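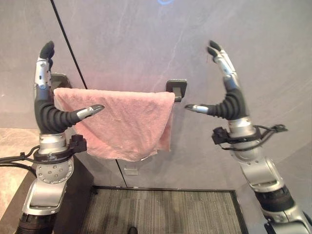 Towel episodes from the Wonder station failed review in April. The task requires both hands to grip the pink towel on its bar, and in 7 episodes the right thumb closed early.

Step 1. Wrist streams checked by Huia Paewai. Blurred segments are to be excluded from training.

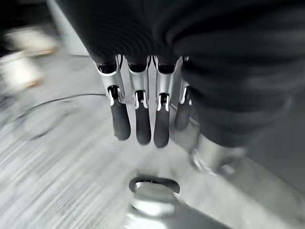 Step 2. Thumb offset reset to 2 - no other values changed. 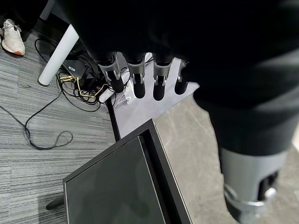 Wrist view, fingers lowered
Step 3. Sink task held until five clean towel episodes are accepted. 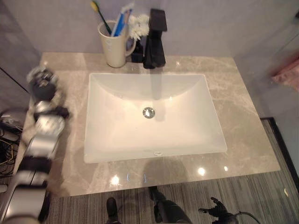
Head view, sink and faucet
Status: open, pending Iseck.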